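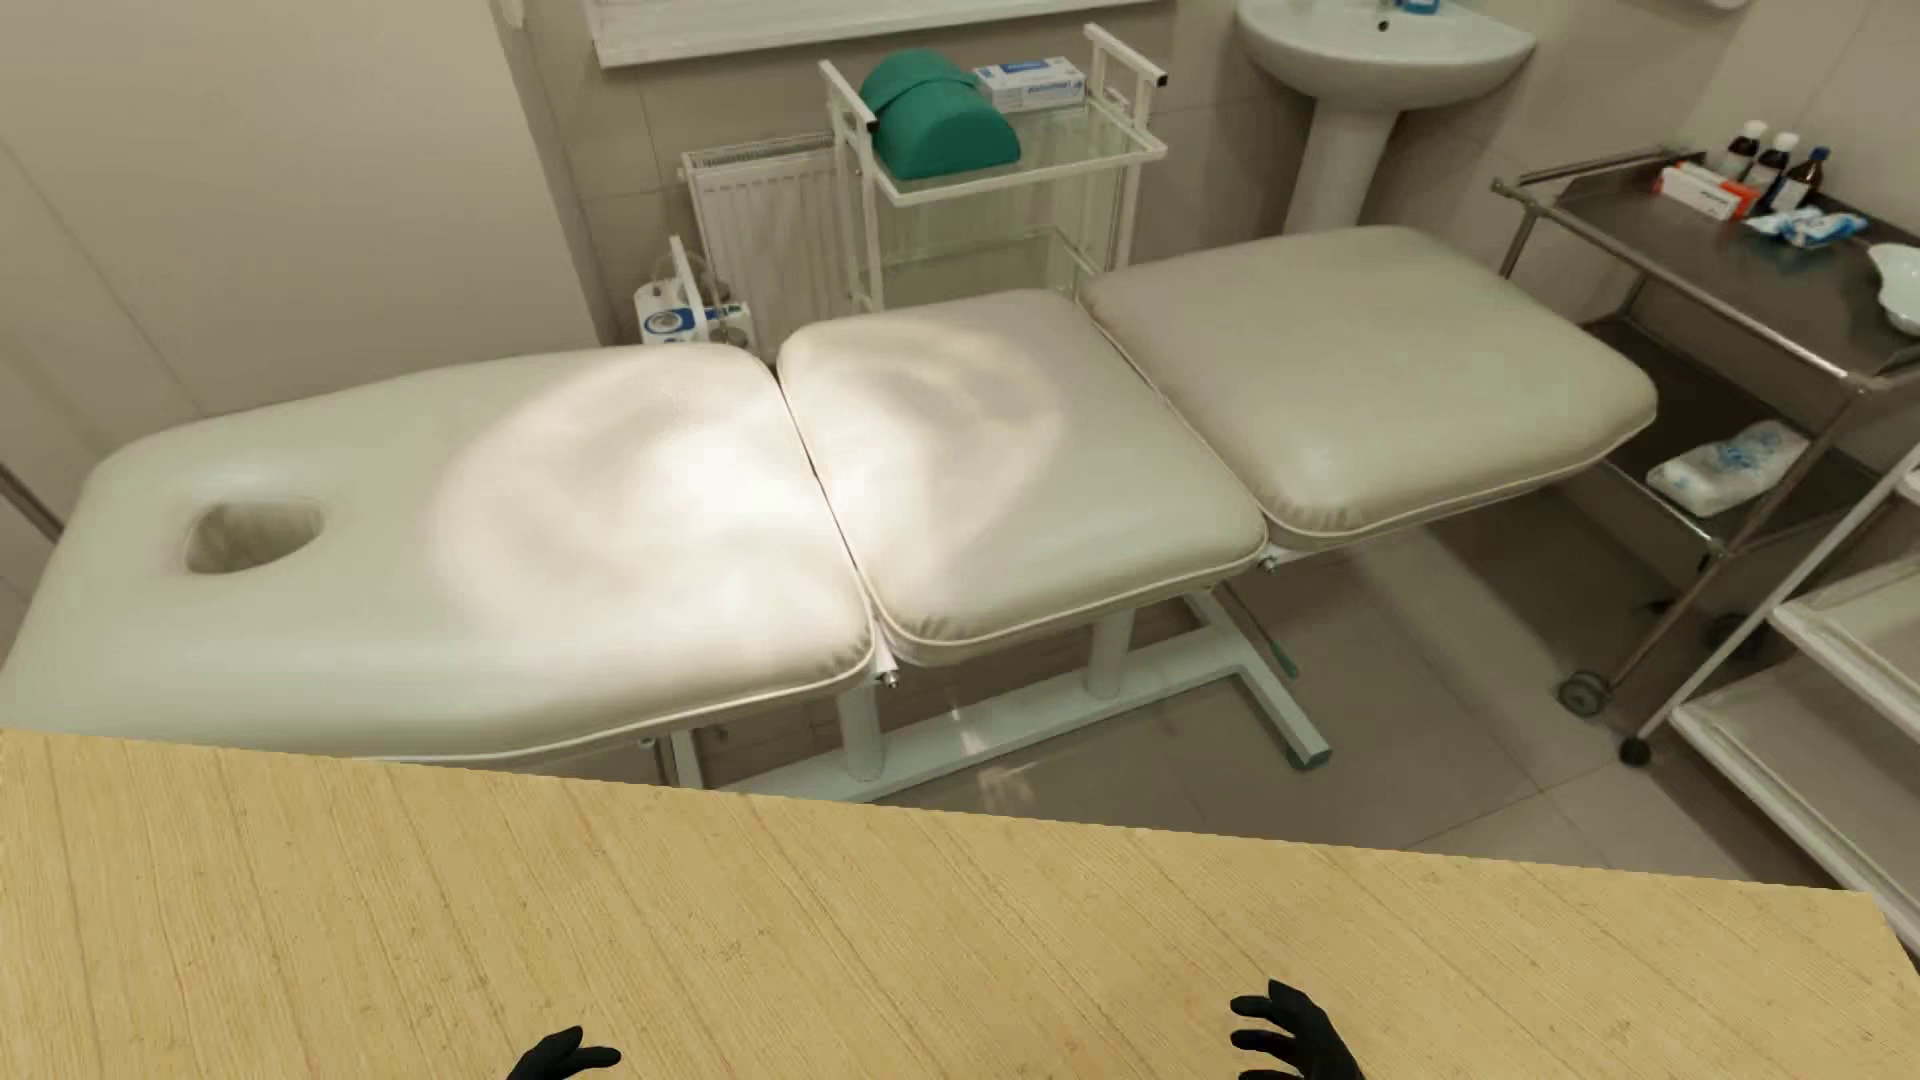
The robot that jammed its fingers in a physiotherapy couch at Pindcombe had passed every test its makers set for it. Stubbs, the firm that built the control software, is fond of that sentence and used a version of it four times in the statement it put out in January. I have less time for it. The tests took place in a computer-made treatment room, and it is a handsome piece of work, down to the kidney dish at the end of the instrument tray and the grout between the wall tiles. There is even glare on the couch, a pinkish-white patch that spills over the narrow gap between two of the cushions and leaves the vinyl nearly white. So somebody had thought about light. What the robot was asked to do under that light is another matter.

The job at Pindcombe was dull, as these jobs usually are. Between patients, a two-handed machine on a wheeled base was to wipe down the couch, put the bolster back and tidy the shelves. The clinic had agreed to a trial in one room, with a member of staff always present. On the ninth afternoon the sun came in low through the window and the right hand, halfway through a wipe, went down into the join between two sections of cushion. It didn't stop. The software had lost the gap in the glare and took the couch for one flat surface, so when the hand met something hard at the side it did what it had been taught to do with a stubborn stain, and pressed harder.

The force recorded at the wrist reached 235 newtons. The limit in the safety paperwork was well below that. A physiotherapist who reached across to free the cloth had two fingers pinched and was off work for 14 days. She hit the stop button herself with her other hand.

Stubbs says the simulation covered glare, and I believe it. The firm ran 2275 practice wipes in its made-up room and published the results with some pride. Read the small print, though, and you find that the cushions in those runs were solid blocks. They couldn't squash, shift or swallow a fingertip. A hand that strayed over the gap slid across it and the run was marked a pass. Bad light was tested, and so were gaps, after a fashion. The two were never tested together on anything soft.

The trade has a habit here that deserves more suspicion than it gets. A simulated room that looks convincing is taken to behave convincingly, and the people signing the forms are mostly shown how it looks. A manager at the Pindcombe clinic told me she had been impressed by the pleats in the upholstery. I was too. Pleats tell you how much trouble the artist went to. They don't tell you what happens when you lean on them.

Then there is the force limit, which should have saved the day whatever the robot thought it was seeing. It was set in software, in the same program that had misread the couch, and it could be raised for "cleaning actions" without anyone being told. The engineers at Tumton who were asked to look over the machine afterwards found the raised setting within an hour. Their report, dated Friday, November 5, 2021, asks for a separate cut-out in the wrist that no program can argue with. Factory arms have had something similar for years.

Stubbs has promised the cut-out on its next model. For the present one it offers an update, tested on around 2000 new simulated wipes, this time with cushions that give. I asked whether any of those had been repeated on a real couch. "A representative sample" was the answer. I asked how many that was, and was told the firm would come back to me. It hasn't yet.

A second clinic, at Allatham, is due to start its own trial with the updated machine in the spring. Staff there have been given a leaflet. It advises them to keep the blind down.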